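9 December 2021

**Primura starts renting out its two-armed robot by the month**

If you've been following Primura on here, you know I've been bugging them for ages about when regular people could get their hands on the Dolley. Well, it's happening! As of this week you can rent one, arms and hands and all, for $2,000 a month, and the first units go out before the end of December. I got to spend a long afternoon at their place, and I came home with a notebook full of scribbles and a sore neck from leaning over tables.

Quick background for anyone new. The Dolley is the upper-body robot Primura has been showing to labs and small packaging shops. Until now the only way to get one was to buy it outright, and the price was the kind of thing you only got after three phone calls. The rental plan was pushed through by Shayne Sutcliffe, who runs their customer side and told me she was tired of losing people at the second call.

The part I wanted to see up close was the hands. You get a left and a right, silver fingers with black rounded tips, and the cameras come with the kit, including one down by the hand itself. I'd only ever looked at hands like these on a screen, and they're bigger in person than I expected (or maybe I just have small hands).

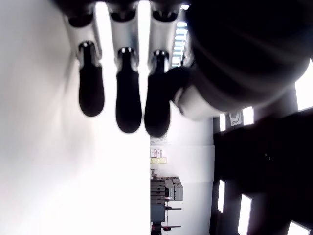

The fingertips are sold as a wear item, so budget for that. A set of replacements is $20, and Tùng Kiều, who looks after the hardware, told me to think of them like shoe soles - how long they last depends on what you do in them. He wouldn't give me a number of hours and I did try. Swapping them is a job for a small screwdriver and some patience. He let me do one. I dropped a screw, and we both got down on the carpet to look for it.

What most renters will use it for, at least at first, is picking and placing small stuff. Think pouches, packets, little boxes, things that don't weigh much but shift around when you touch them. Thin, flat packages are the hard ones, and Quang Võ, who writes the grasping software, was pretty open about that. A flat wrapper doesn't give the fingers much of a side to grab, so the thumb has to do a lot of the work. He recommends putting your items on a plate or a tray while you're getting set up, so you can move the whole thing without crawling all over your workspace. I like that kind of advice. It's cheap and you can do it tonight.

The software is called Dusow and it's the same version the buyers get. I found it easier than I'd feared, though the menus are a mess - the grip settings are in one place and the speed settings are hiding somewhere completely different. Adwoa Zakaria, who does the training calls, says a cleanup is coming. You get one of those calls with your rental. More calls cost extra, and I think they should throw in a second one, because the first is going to be eaten up by everybody's "wait, where's that button" questions. Mine sure would be!

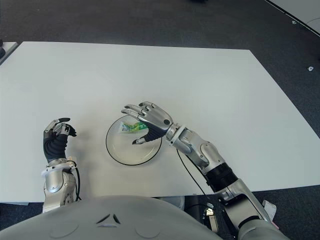 ## What you pay and what you get

The $2,000 covers the robot with both arms, both hands, the cameras, Dusow and the first training call. Shipping is $725 each way inside the lower 48, and yes, I winced too. There's a refundable deposit of $800. The shortest rental is one month, and if you decide to buy, your first month comes off the price.

You'll need to bring your own table. Primura says any steady one will do, and they'd like it plain and not shiny. They can also sell you a Szilágyi table if you don't want to think about it, but I'd save the money.

## Where to sign up

The form is on Primura's site under rentals. Giang Từ is handling the December list and answers email faster than anyone I've dealt with over there, so write to her if your doorway is narrow or your shop is up a flight of stairs. Canada is supposed to open later and I don't have a month for it yet.

I've put my own name down for a short rental, and I'll post when I get a delivery slot. If there's a package or a snack bag you'd like me to try, leave it in the comments.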